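# An open day in a kitchen: talking with Shaimaa Filali

February 9, 2018

Shaimaa Filali had been on her feet since early morning when we sat down, and she asked if we could do the interview with the door open so she could hear the arm. The last group of visitors was still in the kitchen with her colleague Witold Kołodziej. Every so often someone laughed and she looked over her shoulder.

Lestix has held an open day once before, in October, in its workshop. That one was mostly tables with parts on them. "People were polite," Filali said. "They looked at the motors and asked what it was for. We said kitchens, and they looked at the motors again."

So the second open day was held in a kitchen. The company works out of a converted house on Szczepańska, and the staff make their lunch in the same room where the arm is tested. Filali, who runs the testing, did not want it tidied for visitors beyond a wipe of the counter.

"If I clear everything off, I'm showing you a lab bench with nice tiles. At home you have cereal, you have a toaster, you have things you forgot to put back. The arm has to work with that around it."

Visitors came in groups of 10. Each group got a short talk from Kołodziej and then watched the arm go through a set routine over a cutting board: come down to a point just above the wood, hold, move across, hold again. After that it did the same thing with the board turned a little. It is slow work and Filali says she warned people about that at the start.

"I told them it would be 26 minutes and that for a lot of those minutes they'd be watching something hover. Two people went out for coffee. Fair enough."

I asked why the hovering matters. She said the height is the hard part. A board on a counter is never quite where it was yesterday, and the counter itself may not be level. If the tip comes in too low it pushes the board along. Too high and whatever you put on the end of it is waving in the air.

"We've done the approach 500 times on that counter," she said. "I have a spreadsheet, and it is a very dull spreadsheet. Of the last set we had 37 I would call poor. Most of those were the same fault, a cable pulling when the arm reached to one side. Mitsuko rerouted it and they mostly went away."

Mitsuko Sekiguchi looks after the wiring and built most of the current version. She had told the first group that the arm is thin on purpose. A heavier one would shake less but would take up more of the counter, and nobody she had interviewed in their own homes wanted to give up more counter. Filali agrees with her, although they argued about it for most of last year.

"I wanted heavier. It would have made my numbers better. She said my numbers don't have to live in someone's kitchen."

The software that plans the moves is called Kustard. Filali did not choose the name and would like it changed. It was written by Jadwiga Kozłowski, who was away for the open day, and it records every run so that the team can look at what the arm did next to what it was told to do. Some visitors wanted to see those records more than they wanted to see the arm. A retired machinist in the second group stayed behind to go through one with Kołodziej line by line.

The question that came up most was cost. Filali does not have an answer yet and told people so. The second was whether it can chop an onion.

"No. It doesn't hold a knife and I'm not planning on giving it one this year. I want it to know where the board is first. People were a bit let down by that, and I'd sooner they were let down today than after they'd paid for something."

Children asked different things. One wanted to know if it gets bored. Another asked whether it could reach the cereal, and Filali said it was a good question, as reaching over and behind things is what they plan to test next.

Jikport, a small firm that makes kitchen equipment for people with limited grip, sent Trinidad Huenchumán to have a look. She stayed for two groups and took a lot of notes. Filali would not say much about what the companies have discussed, only that Huenchumán's comments were the most useful of the day - she wanted to know how a person sitting down would stop the arm, and the current stop button is too far back for that.

"We'd all been standing up. Every one of us, for a year," Filali said. "So the button moves."

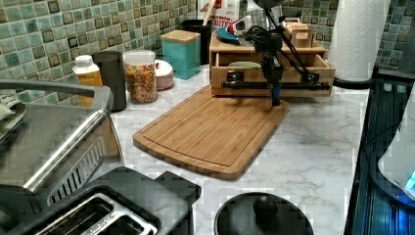

She would hold another open day, though with smaller groups and a couple of chairs at the counter. By the time we finished, the kitchen had gone quiet and Kołodziej was at the door asking whether he could shut everything down. Filali told him to leave it on, she had one more run she wanted to do before supper.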